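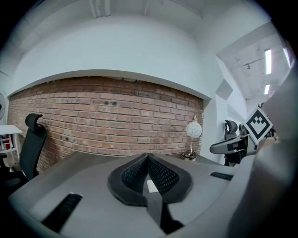 Porkitwood to Convert Levar Mill to Low-Temperature Kiln Drying

LEVAR, September 8, 2025 – Porkitwood, a producer of kiln-dried hardwood flooring blanks, will replace the two steam-heated drying chambers at its Levar mill with low-temperature dehumidification kilns. Site preparation was completed in July. The existing chambers will stay in service until the new units have passed acceptance testing.

The new kilns remove moisture with a closed heat pump circuit and do not vent warm air to the outside. Air is drawn across a cold coil, where water vapor condenses and drains, and is then reheated and returned to the stack. Operating temperature is lower than in the steam chambers, and drying schedules for white oak and ash will be longer as a result. The company expects fewer surface checks and less honeycombing in thick stock.

Combined capacity of the new installation is 1,383 cubic meters of stickered lumber. Target moisture content for flooring blanks is 7 percent, unchanged from the current specification. Boards outside the permitted range will be returned for conditioning or sold as a separate grade.

"Most of our rejects in oak come from the first stage of drying, when the outside of the board shrinks faster than the core," said Lucienne Caron, mill manager at Porkitwood. "The steam chambers are hard to hold at a mild setting. We wanted equipment that starts there and stays there."

Each chamber will be fitted with in-stack moisture probes and separate temperature sensors on the entering and leaving air sides. Fan direction will reverse at set intervals to keep drying even across the width of the load. Readings are recorded for each charge and will be supplied to customers on request with the delivery papers.

Michailidis is responsible for the foundations, drainage and electrical supply. Kiln doors and internal baffles will be installed by Porkitwood's own maintenance department. The boiler will be kept to heat the planing hall and office.

Stedodance, which makes sprung floors for dance studios and stages, has agreed to take blanks from the trial charges. "Our panels are thin and they move with the seasons," said Ysaline Tessier, technical buyer at Stedodance. "A board with stress left in it will cup after machining, even when the meter reading is fine. We will be cutting prong samples from every trial charge."

Order lead times for air-dried lumber are not affected. Customers with standing orders for kiln-dried oak will receive a revised delivery schedule from the Levar sales office before the first chamber is taken out of service.

Press contact: Porkitwood, Levar sales office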